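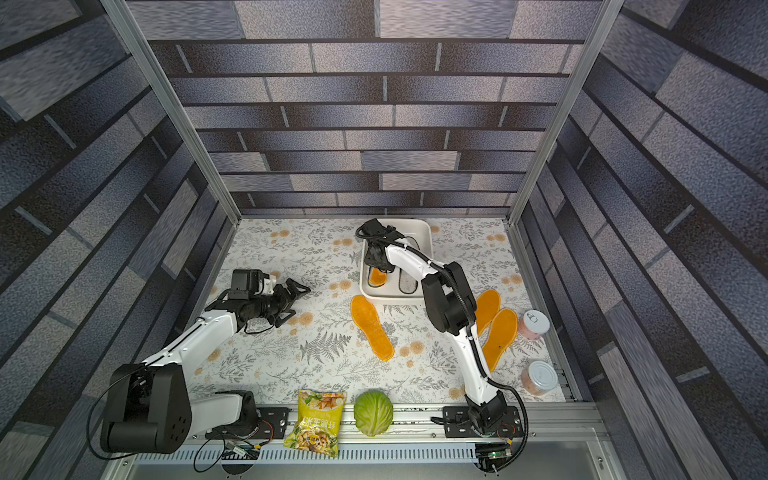
Wai-kit Cheng
Membership and Events, Erdale Walking Club

7 June 2021

Quick one this month, I'm writing it on my lunch break and the hall key is due back at 2. Sorry in advance for the spelling.

Foseck Ridge first. It's on. Meet at the lower lot by the feed store, NOT the upper one, the upper one is still full of gravel from the county. Boots on and ready to go at 7. It's a long day for those of us who got soft over the winter (me). Bring more water than you think, the spring by the old mill was down to a dribble when I went up to check the trail. Two trees across the path past the second gate, both easy to climb over. Dogs fine, on a leash through the sheep field please. We had words with the farmer last November and I would like not to have them again.

Car pool: still short a few seats from the Escobedo side of town. If you can take somebody, reply to this email. Gas money is between you and your rider.

Feet. I got a lot of mail after the last newsletter asking about blisters, so, what works for me. Thin sock under a thick sock. Tape on the heel before you leave the house. Cut your toenails the night before, not that morning. Take out the insoles when you get home and let them dry on their own, away from the heater, and stuff the boots with newspaper. Change the newspaper once. If the insoles have gone flat under the heel then get new ones, it's a lot cheaper than new boots and you will notice it on the downhill. Try them in the store with the socks you actualy hike in. Don't trim anything until you have walked up and down the stairs a few times.

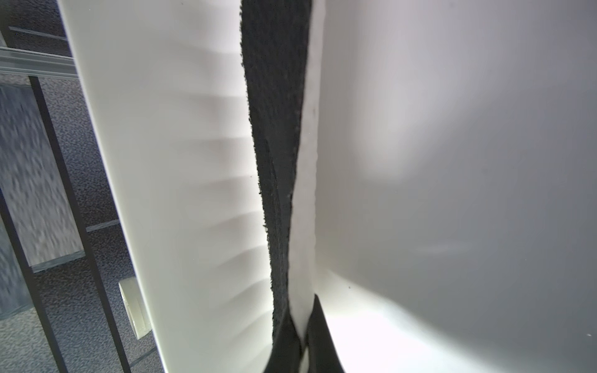

Light and dark, close up.

Dues. $40 for the year, same as before, $15 if you're a student. Check or cash in an envelope with your name ON the envelope. I have one here with two twenties in it and no name. Whose is it?

Loaner poles: we have a few pairs again, first come first served. Please wipe the mud off before they come back. One pair has a twist lock that slips, it has red tape on it, leave that pair for me to fix.

Potluck after the ridge walk, Handumano patio, they're letting us have the back tables if we buy our drinks there. Sign up for a dish so we don't get all potato salad agian. Need salads, something hot, and paper plates. Desserts are covered.

Lost and found: one gray glove, left hand. A thermos lid. Reading glasses in a green case.

Got to run, key. See you at the lower lot.

Wai-kit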